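Informe de avance. Programa Latari de secado y estabilización de madera menuda

Periodo: hasta mayo. Destinatario: unidad de seguimiento, Ustport.

El periodo se dedicó a cerrar la fase de secado y a iniciar los ensayos de estabilidad dimensional. La cámara de Pornbridge funcionó sin interrupciones salvo una parada de 2 días por sustitución del higrómetro de retorno. La parada no afectó al lote en curso, que permaneció cerrado.

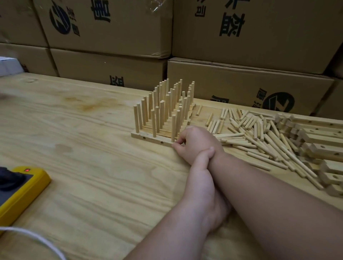
El contenido de humedad de equilibrio sigue siendo la variable que condiciona el resto del plan. Las piezas que salen de cámara por encima del valor objetivo continúan contrayéndose en almacén, y la contracción es mayor en sentido tangencial que en radial. En un tablero con varillas cilíndricas insertadas en vertical, hilera tras hilera, cualquier diferencia entre la humedad de la base y la de las varillas acaba en holgura o en fisura junto al taladro. Por ese motivo se ha modificado el protocolo: bases y varillas se acondicionan ahora juntas, en la misma estantería -- antes se hacía por separado -- y se pesan a la entrada y a la salida.

Se han ensayado 600 probetas en 3 programas de secado. El programa lento presenta la menor dispersión, con un consumo eléctrico superior. El intermedio cumple la tolerancia en sección delgada, pero no en la testa de las piezas largas. El rápido queda descartado.

El informe de Michalski sobre el sellado de testas se recibió con retraso y está pendiente de contraste.
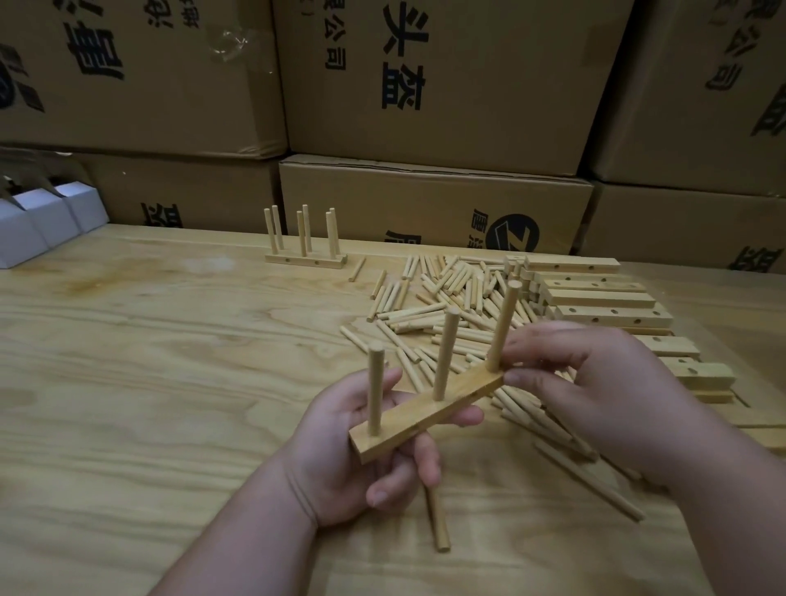
Konrad Kaczorowski objeta que descartar el programa rápido es prematuro, dado que las probetas de ese grupo procedían de una sola partida, y pide repetir la serie con material de otro origen antes de fijar la especificación. La objeción se acepta en parte: se repetirá la serie en formato reducido, sin retrasar la compra del segundo ventilador.

Gasto: conforme a lo previsto, excepto energía, con desviación al alza imputable al programa lento. No se solicita ampliación.

Pendiente para el próximo periodo: calibración de sondas, repetición de la serie rápida y redacción del borrador de especificación.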